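How to Put Together a Snail Mail Packet That Arrives in One Piece

I have been mailing fat little envelopes of paper odds and ends to people for years, and I have made every mistake the postal system permits. One packet to my pen friend Cillian Ó Néill came back to me after 42 days, soft as a dishrag and smelling faintly of somebody else's lunch. He got it on the second try. He said the teabag had seen things.

So here is how I do it now.

Start with the envelope. I know, you want to start with the goodies. But if you gather first and shop for envelopes second, you end up sitting on the thing to get it closed. Pick one sturdy envelope, a size up from a greeting card, and let it boss you around.

Next, a piece of cardstock cut slightly smaller than the envelope. It goes in first and keeps everything else from folding up like a lawn chair. The back of a dead notepad works fine. So does a cereal box, if your friend isn't a snob about cereal.
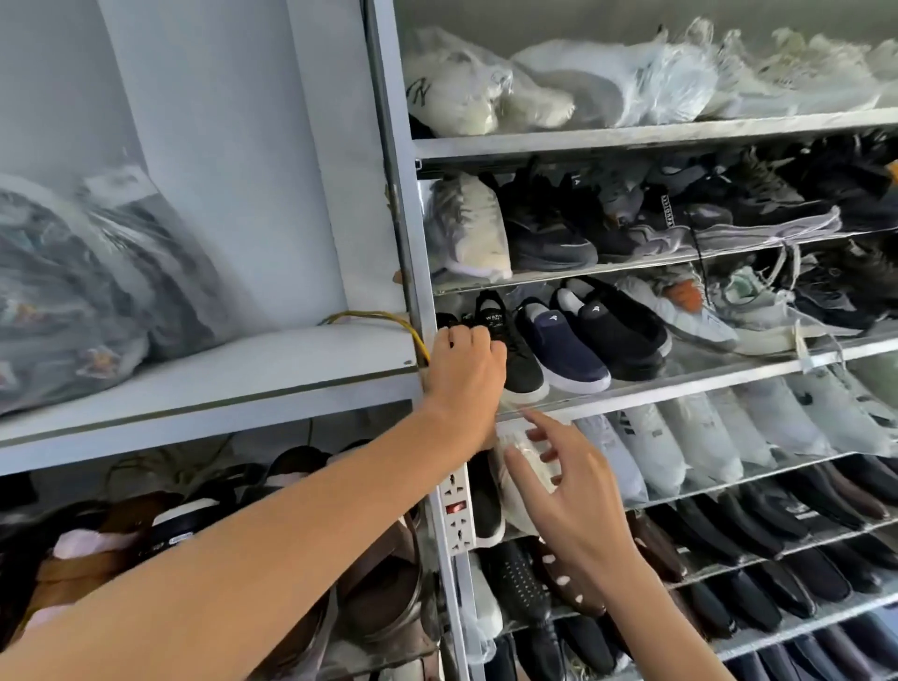 Now gather your bits. Flat is good. Ticket stubs, labels soaked off jars, a page from an old atlas, sheet music, stamps, washi tape wound around a scrap of card, a recipe you've copied out by hand. I keep mine in a drawer that stopped closing last November. By my last sorting it held 352 tags and labels, and I would like it noted that I threw out two of them.

Things I no longer send: glitter, pressed flowers with any juice left in them, wax seals on the outside, and coins. The sorting machines chew up coins and wax, and glitter ends friendships.

Choose up to 11 pieces. Past that it stops being a present and becomes storage. I like to pick a loose theme, such as one color or one town. My last packet was all green, and included a bus ticket from Rondthorpe that I'd been hoarding for no good reason.

Make the pocket. Fold a book page in half, run a thin line of glue down two sides, and leave the top open. Slide the small stuff in there so it doesn't snow all over your friend's lap. I use a Derer glue stick, the skinny one. Liquid glue will buckle the page and then stick it to whatever you loved most. 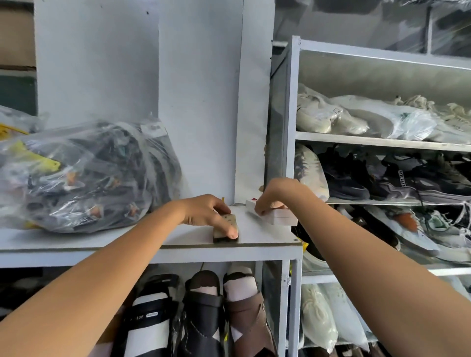
Hands on a small block and a white box.

Let the pocket sit under something heavy for an hour. My weight of choice is the Keane mail-order catalog, a publication with 2,000 kinds of ribbon in it and not one I can afford.

Write the letter last. Yes, you have to write one. It doesn't have to be long, and "I saw this and thought of you" counts.

Slip it all in, cardstock toward the back, pocket facing front. Press out the air and seal it. Then bend the envelope gently. If it won't bend, have it weighed at the counter and pay what they ask. I used to guess at postage. Cillian used to pay the difference.

Address it in waterproof ink, and test your pen with a wet finger first. My lovely Pristero fountain pen failed that test on the front of a finished envelope, return address and all.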